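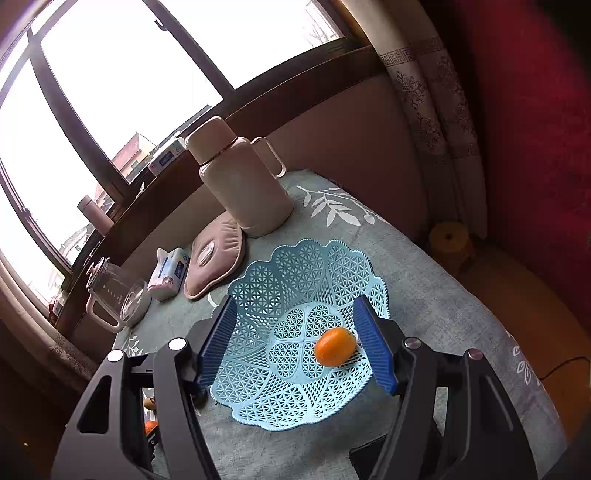 How does a robot learn to pick up fruit? It learns from examples, and people have to make them.

At Hevano, workers use a gripper they hold by hand. It has two fingers and a camera. A worker squeezes the fingers around a small fruit, lifts it and puts it down somewhere else. The camera records the whole move - that is one example.

One example is not enough. Haruto Kinoshita records 70 before lunch, in kitchens and living rooms. He changes the fruit, the bowl and the starting spot.

Later, a computer studies all 1780 examples and looks for patterns in how the fingers moved.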